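Project report: comparing two controllers on the two-arm rig
Module: Practical Robotics, spring term. Written up in May

1. What we set out to do

Compare two ways of driving the same pair of arms. Controller A is Pasichnyk, the one already on the bench PC. Controller B is Drornus, newer, fewer settings, manual is thin. Same arms, same grippers, same cameras for both. Question was simple: which one gets the fingers to the right place more often, and which is less of a pain to set up.

Original plan had a third, Venine, but the licence ran out in week two so it's dropped. Sorry, the title on the cover sheet still says three.

2. Set-up

Two arms on the front rail, one each side, two-finger gripper on each. Patterned walls, marble pattern top. One fixed camera looking over everything plus a small one at the wrist. Bench is the shared one in the Pidgate building so we had to pack up by 5pm.

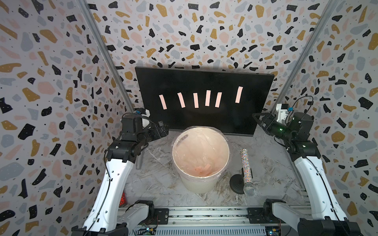

Both controllers got the same start pose and the same speed limit. We left the force limit alone after the first afternoon, when changing it made the logs impossible to compare. Start pose was saved in Pasichnyk first and then copied over by hand, joint by joint, which took ages and one joint was typed in wrong. Those runs are thrown out.

3. Runs

30 runs per controller. A run counts as good if the fingers end up either side of the target and close without a second go.

Pasichnyk: 26 good out of 30.
Drornus: also did 30, but the log for the last batch got overwritten (our fault, same file name). So no proper total for it, only notes. From the notes it was worse on soft things and no different on hard ones.

Log sizes for what its worth: 968 lines for Pasichnyk, 236 for Drornus. Drornus only writes a line when something changes. Made it much harder to see where a run went wrong.

4. Wrist camera

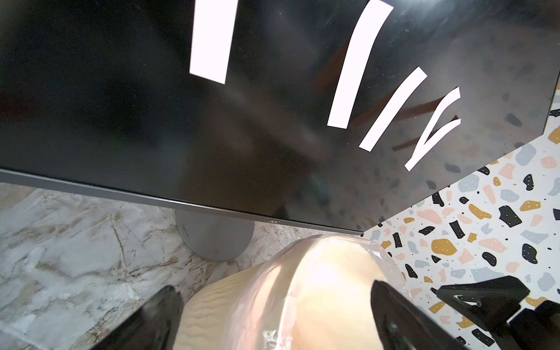
We spent more time on the wrist view than on anything else and it's where most of the useful findings are. Drornus sets its exposure once at the start and keeps it, Pasichnyk keeps adjusting. Neither likes shiny stuff. With the monitor off, the AOC screen still throws back bright white strips of light, and there's glare on the plastic round the pale rounded thing between the fingers too, so the brightest bits of the picture are not all on the target. Anything that picks a target by brightness is going to struggle. We turned that option off in both and went by outline instead. Outline has its own problem with wrap because creases look like edges.

The fingers being black helps, they're easy to pick out on the marble. Matt tape on the fingertips might be worth a try, didn't get round to it.

5. Set-up effort

Pasichnyk: long. Lots of menus, calibration has to be done for each arm seperately, but once done it stayed put.
Drornus: quick to start, but lost the left arm's calibration twice after a restart. No warning, the gripper just went to the wrong spot.

6. What we'd change

Number the log files. Do the soft targets first while there's still time to repeat them. Fix the lighting before starting, or at least hang something over the screen when it's off. Keep one person on the stop button and nothing else.

For the next group on this bench we'd say start with Pasichnyk and put up with the menus. Drornus might be fine after an update, but check the left arm after every restart. Settings files for both are in the shared folder, the wrong start pose is in there too, marked OLD.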